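Leltard Neighborhood Computer Reuse Program
Progress report to the Oei Fund, second half of the grant year

Summary

The program takes in retired office and household computers, repairs what can be repaired, and places the working machines with families and adult learners in Leltard and Dresow. In this period we placed 309 computers, against a target of 300. Intake was higher than planned and storage is now our main problem. Spending is within budget except for freight, explained below.

Intake and sorting

We received 1451 items between January and June. That figure includes monitors, keyboards and printers as well as computers. Most came from the two office clearances in Dresow in March, which arrived within days of each other and filled the ground floor. Sorting took until the end of April.

We stopped accepting printers in May. Few people asked for them and ink was costing the households more than they could manage. The drop-off notice has been changed, though printers still get left at the door.

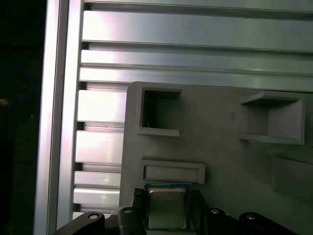 Slotted aluminum panel and upright.

Placements

Applications come through the two libraries, the adult education center and the Juven housing office. Juven sent us the most, mainly parents with school-age children. The waiting time from application to pickup was six weeks in January and three weeks by June. We would like to hold it there through the fall, when requests go up.

Each household gets a computer, a monitor, a printed start guide and one phone call a month later. The call was added at your suggestion after the last report. The most common problem raised is home internet, which we can't fix from here. We now include the low-cost internet application form in the box and help fill it in at pickup if asked.

The evening class in Dresow ran for two terms. The first was full. The second was not, probably due to the change in bus times, and we will move it to 5:30 from September.
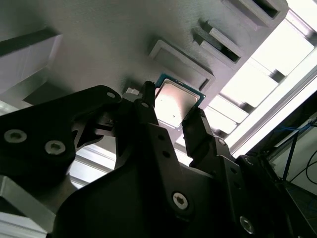
Processor chip and pocketed tray.

Budget

Freight ran over. The March clearances needed a larger truck and a second trip, and disposal fees for old tube monitors were not in the original plan. We covered this by putting off the new shelving. Parts spending was under budget, mostly thanks to memory and drives recovered from machines that could not be placed. No change to the grant total is requested.

Plans for the next period

We need to settle the storage question before October. The landlord has offered the adjoining unit on a short lease and we are waiting for terms in writing. The shelving order will go in once we know which room it is for. We also plan to translate the start guide and to review the application form, which is too long. 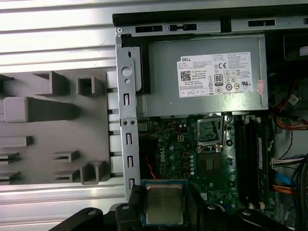
Can a household apply for a second computer?
One computer per household is the rule for now, and we will look at it again when the waiting list is shorter.

Related items
Progress report, first half of the grant year
What we accept at drop-off
Dresow evening class: fall schedule
Juven housing office referral form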